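Last updated: November

Nurkov hand-held gripper kit, after one semester with a student club

I run the after-school robotics club at Bradgate together with Yolanda Urrego, and this fall we spent a good chunk of our money on the Nurkov kit. A few people from other clubs have written to ask if it's any good, so I'm putting everything in one place and then I can just send the link.

Short version: I like it a lot, the kids like it even more, and the manual should be thrown in a lake.

We paid 623 dollars for the full set, which got us the gripper, a spare pair of fingers, a bag of pads, the camera mount and a sheet of marker stickers. The camera was extra. We already had one with a very wide lens left over from last year, and it fit the mount fine once Uriel Jaramillo (our best hand with a file, he's sixteen) took a little off one corner of the bracket. Rivadeneyra sells a cheaper gripper for 400 and I went back and forth on that for weeks. I borrowed one from Kathleen Ní Chonaill over at the Jorside club and it's decent, but the trigger is stiff and the younger kids were shaking their hands out after ten minutes. So Nurkov it was.

Putting it together took us two evenings. It should have been one! The drawing on page four shows the left finger where the right one goes, and we had both of them on backwards before Jhonatan Londoño spotted that the screw holes didn't line up with anything. There are 49 screws in the bag in three lengths that look exactly the same until you've stripped one. Sort them into cups first. The trigger linkage is the only fiddly part, and if you leave the middle screw a quarter turn loose it moves much more smoothly than if you crank it down like the manual tells you to.

Now the good stuff. The grip itself is lovely. The orange pads are soft and a bit see-through and they give just enough that you can hold something squashy without mangling it — we've done sponges, a juice box, a bread roll (crumbs everywhere, don't do the bread roll) and an awful lot of bathroom stuff. Bathroom stuff is where we ended up for our project this semester, which is a "pack the travel bag" task. The kids record themselves picking things up by hand with the gripper, then use the recordings to train a small program that tries to copy them. We have 64 good recordings so far and a much bigger folder of bad ones. Gladys Cabrera keeps the log and she is merciless about what counts as good. If you bump the table, it's out.

Tubes turned out to be our favorite test. They're slippery, they're fat at one end and flat at the other, and they tip over if you so much as breathe near them. Boxes are easy and a bit boring after the first week. With a tube you really have to think about where to close the fingers, and it starts great arguments. Jhonatan likes to grab low, Gladys goes for the middle, and I've learned to stay out of it.
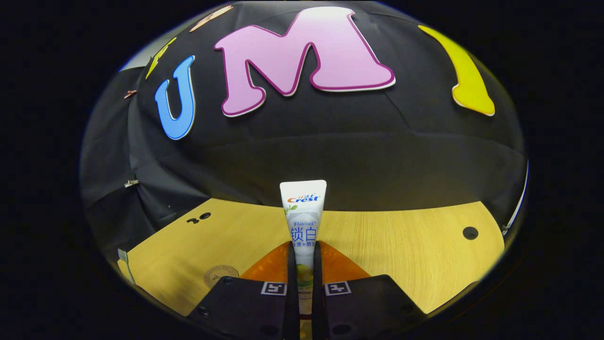 Toothpaste held cap down between the fingers, seen from the gripper's own camera.

The printed markers on the fingers are what the software uses to work out how far open the gripper is, and they've been solid for us. My one complaint is that the stickers start to lift at the corners if small hands pick at them, and small hands always do. We wiped the fingers with rubbing alcohol, put on a fresh pair and pressed them down overnight under a dictionary, and those have stayed put. Nurkov will mail you another sheet if you ask, but it took three weeks to get to us.

The matte black finish is a nice touch too. We had shiny fingers on our homemade version last year and the glare drove us nuts under the classroom lights.

What I'd change: the handle is a touch too thick for a middle schooler, the mount really should fit more cameras without filing, and I'd happily pay a few dollars more for extra pads. Ours are holding up, but one has a nick in it from the day somebody tried scissors. The software install is also a pain on older laptops. Uriel got it going on two of our five and we've stopped trying with the rest.

Would I buy it again? Yes, and if the spring bake sale goes well we'll be getting a second one so there's less waiting around. If your club is tiny or you only want to try the idea out for a few sessions, the Rivadeneyra is fine and you'll have money left for snacks. For anyone planning a full semester on one project, get the Nurkov — and email me before you open page four, I have a corrected drawing that Yolanda made and I'm glad to send it over.

Contact the Bradgate Robotics Club | Copyright Bradgate Robotics Club | Back to top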